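January 2022

A slow grey day, and I spent most of it on the floor. I had promised myself that the new year would begin with the cables, and having put it off through all of the holidays and a good bit before them, I ran out of excuses at last, made a large pot of tea and went in with a roll of labels and an old biscuit tin for the bits and pieces.

I ought to say for my own benefit, when I read this back in a few years, how it got like this. We moved into the workroom in October, in rather a hurry, and everything was plugged in wherever it would reach. Somkiat said at the time that we would do it properly once we were settled. We have been settled for weeks and weeks now, and the carpet has been collecting leads the way the garden path collects leaves. You step over them without thinking, and then one evening you are carrying a full mug and you do have to think.

So I began by the door and worked inwards. The first hour was rather pleasant. I found the long lead for the Yeon lamp, which I had replaced with another one before Christmas (I was cross about that, it cost 14 pounds), and a little screwdriver that Eylül had been asking after. I rang to tell her and we talked much longer than I meant to, mostly about her mother's knee and the house they went to see at Drenau, which has a lovely kitchen and a terrible roof. By the time I put the phone down my tea was cold and I had to make more. 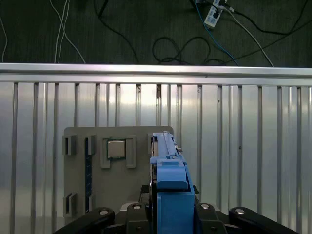 After that it got harder, as these things do. The cables on the carpet are the real trouble, the black ones worst of all, for they hardly show against the dark grey and I am forever following one along with my fingers only to discover I have swapped to its neighbour. The blue one I could have kissed. If I had my way every lead in the house would be a different colour, like the wools in my grandmother's basket, and you could simply say "pull out the green" and be done with it.

I didn't like to unplug anything at the power strip without asking, so I left that end alone and contented myself with writing labels. I wrote up to 36 of them before my handwriting gave out, and quite a few say only "ask Somkiat", which made him laugh when he came in. He knelt down in his good trousers and went through them with me, very patiently, and could name all but two. He thinks those may go with the old Kalteck printer. We gave that away last summer!

He would like to fix the whole lot along the wall in a proper channel, and has found one in the Kikdale catalogue that comes in lengths of 120 centimetres. I would be happy with a few ties and a bit of goodwill, but I can see he has set his heart on it, and I expect he is right – he usually is about anything that needs measuring. We have agreed to order it when the next money comes in, and until then I shall coil what I can and walk carefully.

My knees are complaining tonight and there is carpet fluff on my best cardigan. Soup for supper, the leek one, with the end of the loaf. Must remember to post Eylül her screwdriver, and to buy more labels.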